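**Ribbed knit** (also *rib* or *ribbing*) is a family of knitted fabrics in which raised columns of stitches alternate with sunken ones. It is used for cuffs, collars, hats, scarves and whole jumpers.

## Structure

Rib is made by working knit and purl stitches in the same row and keeping them in line from one row to the next. The knit columns stand forward and the purl columns fall back, so the fabric draws in sideways and stretches easily across its width. In 1x1 rib the columns alternate singly; in 2x2 rib they alternate in pairs. Evenly balanced ribs look much the same on both faces and have little tendency to curl at the edges, unlike stocking stitch.

## Handling and creasing

Soft ribbed cloth rarely falls flat when it is put down. It gathers into rounded folds and thick lumps, and the ribs may be hard to follow where the fabric turns over on itself. In dark shades the creases look deeper than the raised parts, which catch the light.

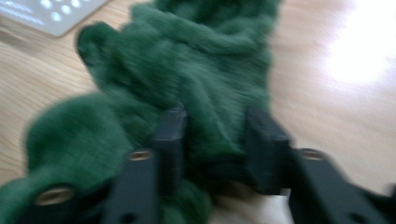
## Folding and storage

Knitwear is usually folded, as hanging can pull the shoulders out of shape. The piece is spread on a table and smoothed by hand along the ribs, then the sides are brought in and the length is folded up. Heavy items go at the bottom of the pile.

## Washing

Wool rib is washed cool, with little rubbing, and dried flat. Wringing may distort the columns. Cotton rib stands more heat but can lose its spring, most often at the cuffs.

## See also

- Brioche stitch
- Garter stitch
- Stocking stitch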